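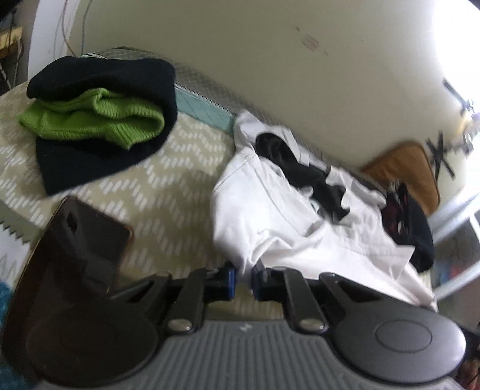

手持ち式グリッパーによる衣類・小物の取り扱いデータの収集

報道関係各位
2022年3月11日
株式会社Altov

Altov、家庭内の衣類整理を対象とした動作データの収集を開始
一般家庭12世帯で実施、学習用データとして研究機関に提供へ

株式会社Altovは、家庭内での衣類や小物の片付けを学習するシステム「Kedano」の開発に向け、一般家庭での動作データ収集を開始しました。収集には手持ち式のグリッパーを使用し、協力者が自宅で衣類をつかむ、持ち上げる、置くといった動作を行い、手元の映像とともに記録します。

■背景
布製品は置くたびに形が変わるため、決まった形の部品を扱う場合と同じ方法では、つかむ位置を事前に指定することが困難です。当社はこれまで社内の試験室で、無地の作業台に衣類を1点ずつ置いて記録を行ってきました。しかし、この条件で学習したモデルは、柄のある布の上や、複数の物が重なった状態では把持に失敗する例が多く見られました。今回の収集では、物の配置や照明を統一せず、各家庭の普段の状態のまま記録します。

■収集の内容
対象は、衣類、ニット製品、および衣類の近くに置かれることの多い身の回り品です。しわの寄った白い衣類の上に黒い小物が載っている場合や、黒いニット地の折り目に黄緑色のニットが挟まっている場合など、重なりのある配置も対象に含みます。

1回の記録は、グリッパーを対象物に近づける動作から、別の場所に置いて離すまでとします。つかみ損ねた場合も記録は中断せず、やり直しを含めて保存します。協力者には事前に操作説明を行い、1日の作業時間は休憩を除いて4時間を上限とします。

第1期では1000件、第2期終了時には累計2000件の記録を目標としています。第2期は11月に終了する予定です。

■実施体制
機材の準備と協力者への説明は当社が担当し、記録の確認と分類は株式会社Gasitzに委託します。学習モデルの評価はArabzadeh研究所と共同で行います。氏名や住所が読み取れる物、人の顔が映った記録は、確認の段階で該当部分を削除します。協力者は、提供した記録の取り下げをいつでも申し出ることができます。

■開発責任者のコメント
Marjan Kiani(株式会社Altov 開発部長)
「試験室の記録だけでは、布の下に別の物が隠れている場合の動作がほとんど集まりませんでした。まずは衣類を1枚だけ持ち上げる動作を安定させ、畳む動作には次の段階で取り組みます。」

■今後の予定
第1期の記録を用いた評価結果は、第2期の開始前に当社ウェブサイトで公開します。データの提供を希望する研究機関の受付についても、同時期にお知らせします。

本件に関するお問い合わせ
株式会社Altov 広報担当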